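Does the Strap Go First? Wear and Repair in Everyday Handbags
Iqra Ghauri

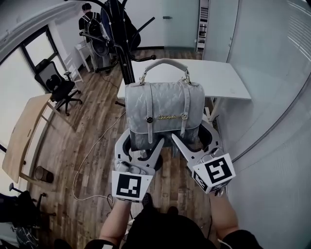
Student Project Reports, Issue 7, page 42

Why I picked this

My aunt repairs bags. Small shop, one window, two sewing machines, glue smell you can't get out of your hair. I spent most of August there and kept seeing the same bags come back with the same problem. Handle end torn. Handle end torn again. So the question for this project was simple: which part of an ordinary handbag gives out first, and does the price have anything to do with it.

I wanted to do shoes too. No time.

What I had to work with

The shop keeps a repair book. Paper, not a computer, and the handwriting changes halfway through. I typed up every handbag entry I could read, 1060 of them. Entries that only said "bag, fix" were left out. Backpacks and laptop bags out as well, they get loaded so differently it wouldnt be fair.

For each entry I wrote down the part that failed, the material if given, and what was charged. The book never gives the price of the bag when new. For that I asked customers at the counter, and people are vague about it, or they got the bag as a gift. More on that under problems.

Parts were sorted like this:
Handle or strap, including the tab where it joins the body
Zipper
Snap, magnet, turn lock or other closing
Lining and pockets
Outer surface (peeling, cracking, color coming off)
Corners and base

Some background on materials

Faux leather is usually a cloth backing with a plastic layer on top, mostly polyurethane or PVC. The top layer gets the color and the texture, so it can be printed or pressed to look like nearly anything, crinkled, marbled, snake, plain grain. Polyurethane is softer and nicer to hold. It also breaks down over time from moisture in the air, even in a closet. That was news to me. A bag can start peeling without being carried much at all.

PVC lasts longer in that way but gets stiff in the cold and can crack along a fold.

Real leather is skin, so it dries out. Split leather with a coating on it acts a lot like faux once the coating goes. My aunt calls this stuff "dressed up" and wont quote on it over the phone.

Hardware: most gold-toned fittings at the cheaper end are zinc alloy with thin plating. The plating wears where it rubs. Doesn't hurt the function, just looks tired. Solid brass is heavier and you can polish it.

What the book showed

Handles and straps came first, by a long way. Almost always at the join, very rarely in the middle of the strap. Makes sense, the whole load hangs on one line of stitching or one rivet, and it swings when you walk.

Zippers second. Mostly the slider wearing loose so the teeth stop closing behind it. Cheap repair if you catch it early, you can sometimes squeeze the slider with pliers and get another year.

Lining third. Keys and pens.

Outer surface was lower than I expected, but I think the book hides it. Peeling can't really be fixed, so people get told no at the counter and nothing gets written down. A repair book is a record of what can be repaired. I should of thought of this before I started typing.

Price

I got a new price from 42 customers. Lowest were market stall bags, highest was 1398, a leather one with a broken turn lock. Expensive bags did come in with broken handles, same as the cheap ones. The difference was that the owners paid for the fix. With a low priced bag a new handle tab can cost more than the bag did, and a lot of those went back home still broken.

So I can't say costly bags fail less. I can say they get mended more.

Problems

One shop, one neighborhood.
The price group is small and from memory.
Two people wrote the book and didn't use the same words. One puts "ring", the other puts "handle hardware", for what I think is the same job.
No way to tell how old most bags were. This is the big one.

Next time

Ask age first, price second. Log the refusals too, even just a tally mark. I'd like to weigh bags as they get handed over, with the stuff still inside, and see if the heavy ones are the torn ones.

Care notes from the shop, since people asked

Stuff it with tissue before storing, not newspaper, the ink moves.
Don't hang it by the handles for months.
Damp cloth for faux leather. No alcohol wipes.
A loose stitch at the handle tab is a five minute job. Bring it in then.

Thanks to my aunt for the book and the lunches. Handed in 6 January 2024, the tables are in the blue folder.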